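Home | Features | Objects | Archive | Subscribe

The Plain Case

For most owners, the protective case is the part of the telephone that is handled every day and considered least. The Ullow Center for Everyday Design has devoted its October study to it. Curator Xóchitl Villalobos has gathered 400 cases from households in Benham, nearly all of them worn.

The clear case holds a particular place in the collection. It protects the device while leaving the maker's finish in view, and a blue-to-violet back keeps its shifting color even through a frosted shell.
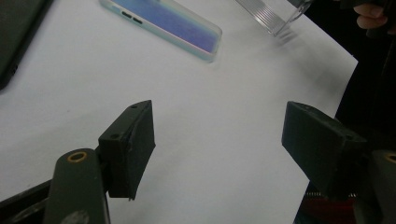
Clouding remains the principal complaint among owners. Milovan Janevski, who repairs telephones at Nestow, advises lukewarm water, mild soap and a soft cloth, with the telephone removed first. Grit collects along the inner rim and should be rinsed away before any wiping. Yellowing from age cannot be washed out.

The lower rim deserves equal attention. It bears the weight whenever a telephone is stood on end, and an uneven rim will cause the device to lean.
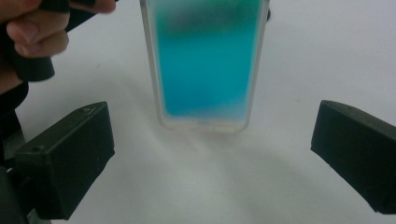
The Center recommends inspecting a case every 5 months and replacing it once the corners no longer grip. The collection remains on view through the winter in the Delić Room.

Comments

Waldemar O.: Mine went yellow in one summer. Dish soap did nothing.

Sorin Kolev: Will the room be open evenings?

S. Obradović: I gave them 2 of mine. Glad to be rid of them.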